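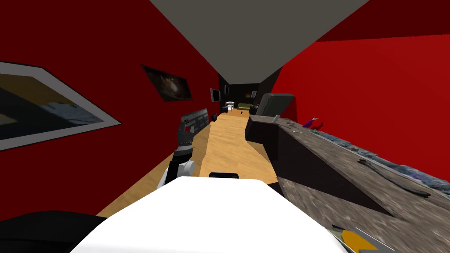

Fig. 4: Narrow hallway, red walls, grey ceiling, light wood floor.

5 Setting light levels by zone

This section applies to the Sollov room controller with software supplied in or after February. The controller must already be fixed to the wall and paired with its lamps. If the status light is amber, return to the pairing section before going further.

5.1 Hallways and passages

Wall colour has more effect on a hallway than on any other zone. Red walls return little of the light that falls on them, and a lamp level that suits a white passage will leave a red one dim at floor height. Set the level by the floor.

1. Close the doors to adjoining rooms and draw any curtains.
2. Press and hold ZONE until the display shows the zone number.
3. Turn the dial to 50 and wait for the lamps to settle.
4. Place the light sensor face up on the floor, midway along the passage, and press READ.
5. If the display shows LOW, raise the level one step and press READ again. If it shows HIGH, lower it.
6. When the display shows OK, press SAVE.

Note: Do not place the sensor on a rug or doormat. Tall furniture along one side will shade it. Move it to the clear strip of floor and take the reading there.

Note: A controller holds up to 16 zones. A passage which turns a corner should be entered as two.

Caution: Lamps in the Nutlow range become hot at full output. Allow them to cool before touching the shade or changing its angle.

5.2 Tables and work surfaces

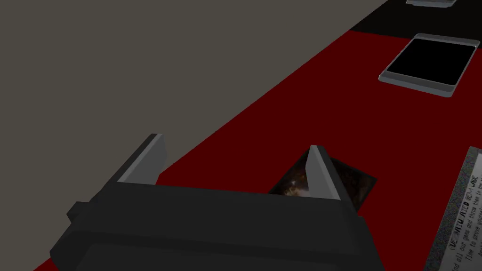

Task lighting is set from the surface in use, with the ceiling lamps left at their saved level. The controller compares the two and limits the task lamp so that glare does not build up on plastic sleeves, glass or varnish. Dark coverings need a separate reading. A trading card with a nearly black border, lying at an angle on a dark red mat, gives the sensor very little to work with, and the automatic setting will tend to overshoot. Use the manual method for surfaces of this kind.

1. Select the zone and press TASK. The task lamp comes on at its lowest level.
2. Lay the sensor flat on the covering, beside the object to be viewed.
3. Press READ and note the value.
4. Place a sheet of plain white paper under the sensor and press READ again.
5. Turn the dial until the object can be read comfortably from the normal seat.
6. Tilt the lamp head away from the seat if a reflection is visible, then press SAVE.

If the two readings are the same, the sensor window is dirty or covered. Wipe it with a dry cloth and repeat from step 2.

Caution: Do not use solvent or window cleaner on the sensor.

5.3 Copying a level to another zone

Levels can be copied between zones fitted with the same lamp type. Press COPY, turn the dial to the new zone and press SAVE. Levels taken from Kourkoulas lamps cannot be copied to Nutlow lamps, and the display will show ERR 4. Clear it by pressing ZONE once.

Section revised by Hatem Badawi, Brimport technical publications.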